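The Arm in the Garage: Lucrezia Amato Rehearses a Build

Lucrezia Amato does her robotics in half of a two-car garage. The other half belongs to her husband's kayak. When I came by in January, with the space heater ticking, she was on the stool at her workbench, looking at a laptop. Most of the build, it must be said, happens on the laptop.

"I simulate first," she said. "I learned that from breaking things second."

The project is called Clokurwood, a name she won't explain. The plan is for an arm to work the handle on a long box-shaped appliance, over and over, without a person standing there. She keeps the whole setup as a rendered model, down to the wood grain on the table, and she had it up when I sat down. The arm is a white Doosan, modeled on a green mounting plate, with a black two-finger gripper on the end.

"People ask why I bothered with a plank floor," she said. "I had a bad week and it was relaxing."

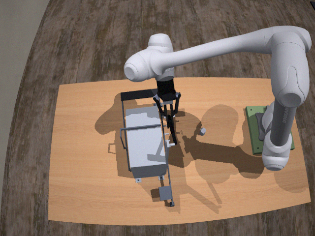

The Side With All the Trouble

Her difficulties are concentrated on the right side of the box. There's a small white bracket over there and a tiny pin just above it, and the gripper has to get its finger down next to them without hitting either.

"I gave myself an entire tabletop," she said. "Then I put everything I care about in a space the size of a matchbook."

She has run the approach 3,732 times so far. She knows because the software keeps a log, and because Dariusz Zieliński, who shares her tools and most of her opinions, reads the total aloud whenever he walks in. Zieliński thinks she should have built the real thing back at run 15 and let the table take its chances.

"He's a carpenter," said Amato. "When he's off by a hair, he sands it. I can't sand a wrist joint."

I asked Zieliński about this later and he said you could sand anything.

What changes from one run to the next is mostly how the fingers come down. Sometimes she moves the wrist a touch, sometimes she only alters the angle of the linkage, and then she goes and makes tea while the laptop thinks. She showed me one of her favorites, with the long finger slanting down toward that bracket, and watched me for signs of admiration. 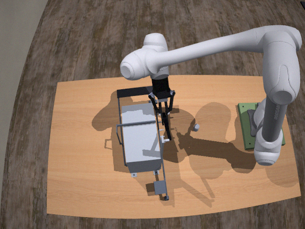

I admired it. She told me the small gray cylinder standing by itself on the table was a leftover from an earlier exercise, and that she had grown used to having it there. Deleting it would take one click. She has been meaning to do it since the fall.

The shadows were a late addition too. With the light turned on, the arm throws a long dark shape across the wood, and Amato says it helps her judge height when she's looking down from above. It also slowed the laptop to the point where Zieliński offered to draw the runs by hand.

Her friend Aishwarya Menon, who writes control code for a living and does this as a favor, is less sentimental about the whole thing. Menon sent over a list of 123 comments on the first version of the motion planner. Amato printed it and taped it above the bench.

"Number 2 just says 'why,'" she said. "I've answered most of the others."

The real table is next. She has the lumber picked out and has been negotiating for floor space, which so far means asking whether a kayak can hang from a ceiling. Her husband has asked to see that simulated as well — she's thinking about it.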